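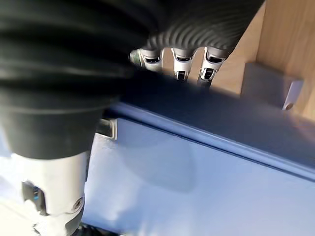 The wrist camera's view of the Vimik hand, black sleeve and all.

I used to be a two-finger person. Give me a plain parallel gripper, a decent camera and a free afternoon and I'd be happy! Then in August we got to try the Vimik hand next to our old Greler gripper, and now I argue with myself on the drive home.

The Greler costs 828 dollars and I can fix it with one screwdriver. The Vimik has real fingers, a thumb, and a manual that runs to 70 pages (I've read 7 of them). My friend Deirdre Ó Riain says I'm just being stubborn, and that the world was built for hands. Fine, but whose hands? Mine can't open half the jars in my kitchen.

What bugs me more is the wrist camera. Put a big hand in front of it and a lot of what you get is hand. I'd take a skinnier hand over a smarter one any day, and I'd keep a second camera up high, where you get both doors, the shelf and the folder in one look.

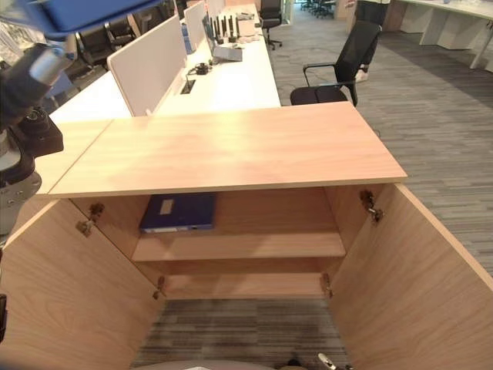

So which one would I buy?

The Greler, for now. Ask me again when the fingers get cheaper, and when somebody at Vimik puts that sleeve on a diet.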